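We use cookies to make this site better for you. By continuing to read, you accept our cookie policy.

A small football manager league, seen from inside

30 March 2024

Endero is a fantasy football league with 300 players, and its founder runs it in the evenings, after work. He asked me not to print his name, so in this text he is only the founder.

"I played on Cilorer for many years," he told me. "I liked it, but the season was too long. If you had a bad February, you stopped opening the app." In Endero a season takes six weeks, and then all the points go back to zero.

The scoring is also simple. A goal gives the same points to a striker and to a defender. "People complained in the beginning," he said. "They wanted a big table with many rules. I said, please try it for one season."
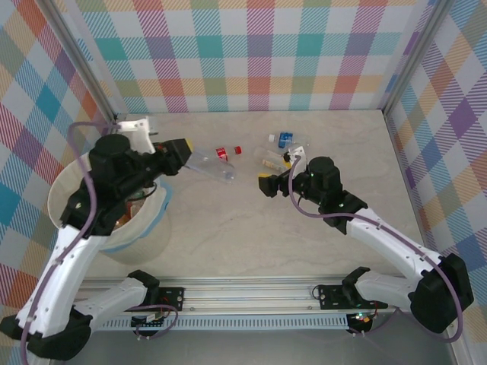
Can a new player join in the middle of a season? A new player waits for the next start, but can read the forum and build a practice team.

Each player may change two footballers per week – the founder is strict about this. "With more changes, the person with the most free time wins. I have a job and children, so I would lose my own league."

He would like to have about 1000 players one day. For now he is busy with the mobile version, which is still slow on older phones.

Comments

hato_fan: Two changes is too few when there are injuries.

greenbench: I joined last season and finished near the bottom. Will play again.

left_back_3: When does the next one start?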